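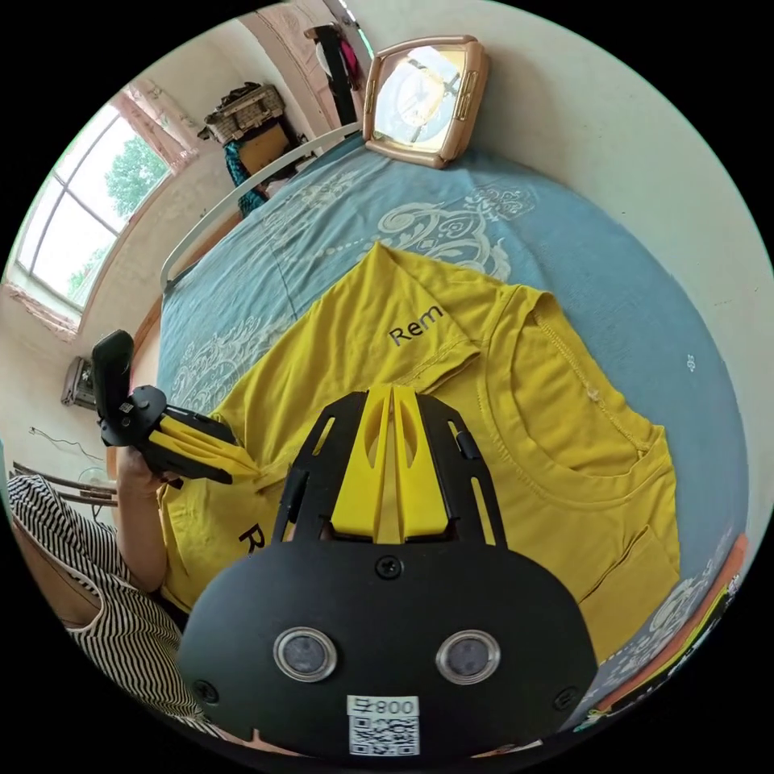 Kerthorpe swaps its old T-shirts for a good cause

I spent most of my morning folding T-shirts on the bed, and I blame the Kerthorpe clothing swap entirely. The swap is back this December at the old Weerakoon warehouse on the canal side, and the one rule the organizers are strict about is that everything has to arrive clean and folded. No trash bags full of crumpled stuff this time!

Last year 174 households brought things in, and more than 2000 pieces went home with somebody new. T-shirts were the biggest pile by far (I added plenty to it, sorry), and a lot of them had been stuffed into bags so tightly that the sorting tables were still going at closing time. So this year you get a flat crate at the door, and your shirts go in it in neat rectangles, neckline up, so people can flip through them like records.

My own method is nothing fancy. I lay the shirt flat on the bed, smooth out the worst of the creases with my palm, tuck the sleeves in, fold the sides toward the middle and then bring the hem up to the collar. A mustard-yellow one with lettering on the sleeve was the hardest to part with — I love that color and it does nothing for me. Somebody in town will look great in it.

Doors open at 9 in the morning and the swap runs until 3 in the afternoon. You can bring up to 30 items, and you get a token for each one that makes it onto the tables. Kids' clothes are welcome, and so are coats. Please leave underwear and single socks at home.

Anything left at the end goes to Nullwood, the charity shop next to the post office, which has promised to take the lot. The Dinau bakery is doing coffee and cinnamon buns by the side entrance, and it made 180 buns last year that were gone before lunch, so I'd go early if you care about that sort of thing (I do).

Crates can be picked up ahead of time from the front desk at the library if you'd like to fill yours at home. They're free, but they do want them back. I've got mine in the hall already, half full, and I still have a whole drawer of long sleeves to get through before I can drop it off.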